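Miércoles, 19 de agosto de 2020
Por Mutua Mushi

Plástico doméstico

Se llama plástico doméstico al conjunto de objetos de polímero que se acumulan en una vivienda, por lo general sin que conste quién los compró. El término abarca desde el cubo de fregar hasta la tapa que no corresponde a ningún recipiente.

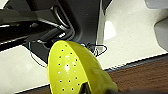 Plástico brillante de color amarillo verdoso, con perforaciones.

Su llegada a los hogares se aceleró tras la Segunda Guerra Mundial, cuando el polietileno y el polipropileno se abarataron. En Plesuvel, el primer catálogo de la casa Bahrami ofrecía 503 artículos, entre ellos 8 modelos de escurridor que el folleto calificaba de revolucionarios. La edición siguiente llegó a 665; la revolución, al parecer, continuaba.

La cocina es su hábitat principal. Allí desplazó al esmalte y a buena parte del vidrio, 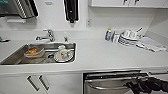 con la ventaja de no romperse al caer y el inconveniente de no romperse nunca. La distribuidora Idamport garantizaba sus fiambreras por 10 años, plazo que muchas han superado ya sin sus tapas. 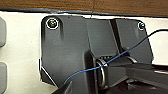

Pieza de plástico gris oscuro y acabado mate, con un tornillo de cabeza redonda.

El reciclaje depende del tipo de resina, indicado a veces con un número dentro de un triángulo, en relieve y de tamaño apto para relojeros.

Contacto: redacción de Jistetti | © 2020 Jistetti | Volver arriba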